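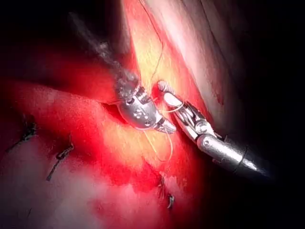 Two instruments over red and yellow tissue, their tips nearly touching.

Okay, a few posts about waiting rooms, because I have now spent a good part of this summer sitting in one and I have feelings (warm ones, mostly!).

My dad had his gallbladder out in July and he's doing great, thank you to everyone who asked. He's back to complaining about the tomatoes, so we know he's himself again.

The hospital is 23 miles from us, out past Drarport, and you have to leave before sunup to get a decent parking spot. Bring quarters. The machine by the east door doesn't take cards and the one that does is a long walk away.

Bring a sweater too, even in July. And a real book, a fat one! I brought one with 628 pages and got through 200 of them before lunch, which is more than I'd read all spring.

The coffee cart is called Hutsuliak and the cinnamon rolls are as big as your hand. Get one early. I went back at ten and there was only a sad bran muffin left (I ate it anyway).

If you're the family's designated texter, write one message and send it to everybody at once. I was answering my aunts one at a time and mixed up who knew what, and then one of them called the other and, well, you can imagine.

Also, talk to the people next to you if they seem to want it. A lady and I did most of a crossword together and I never did get her name. I hope her husband is home and eating soup.

Dad's follow-up is August 21, 2020, and I'm driving. Already have my quarters in a jar by the door.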